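From: Jasmina Yordanov
Date: 15/06/2020
To: Atemby quilters list
Subject: Re: how do you all pick your color order?

Drakero wrote:

> I've got 135 squares cut for a scrappy lap quilt and now I can't sew a single
> seam. Every time I lay them out I end up with all the blues in one corner
> looking like a puddle. Do you plan it on paper first or just go for it? My
> sister says put them in a bag and pull them out blind, but that scares me.

Oh, I know the puddle! Mine was green, on the first big one I made, and I didn't see it until the binding was on. It's still on the guest bed and I still look straight at that corner every time I change the sheets.

I have tried the bag. It works fine if your fabrics are all about as dark as each other, but if you have a few really strong ones (I had a red that shouted across the room) they will find each other, I promise. What I do now is deal out the loud ones first, like cards, one per row and never in the same spot as the row before. Then the quiet ones go in wherever there's a gap and I don't fuss over those at all.

The other thing is to play small before you play big. Five colors, two of each, push them around on the table for as long as a cup of coffee lasts. You get a feel very quickly for which ones want to be apart. 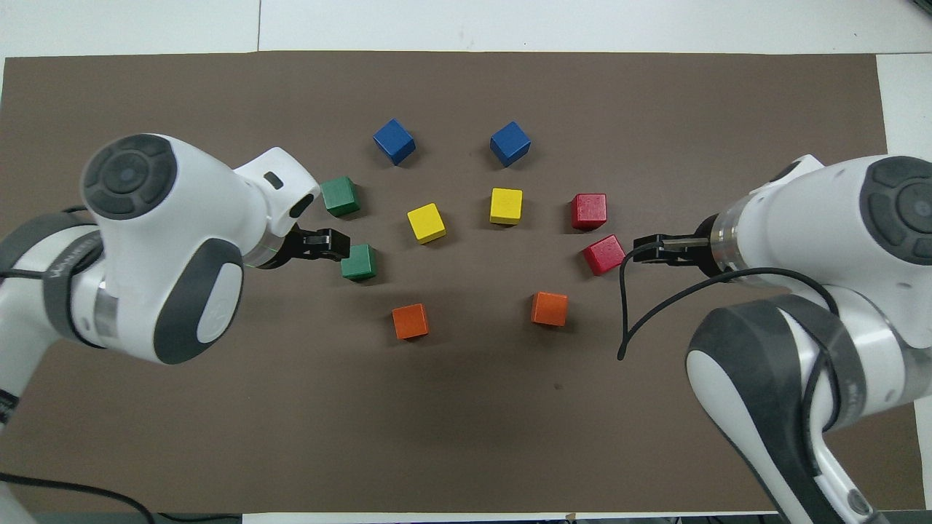
2 min read

Once you like a little group, repeat it with a turn. I did the Barus top that way, the one with the wide cream border, and it went together in a weekend — well, a weekend and two evenings, and one of those was spent unpicking.

Do take your glasses off and squint at the layout from the doorway. If you can pick out a clump from there, swap one square out of it and squint again. And leave it on the floor overnight if you don't have cats.

On thread, Ebrahimi asked me off list what I use for piecing. Plain gray cotton, for everything. I gave up matching years ago and I haven't missed it.

Drakero, what size did you cut, and are you sashing it? If you are, you can relax a lot about neighbors touching. I'm hoping to have my own scrappy one quilted by August, but the backing is still in a heap on the chair and I need to iron it first.

Jasmina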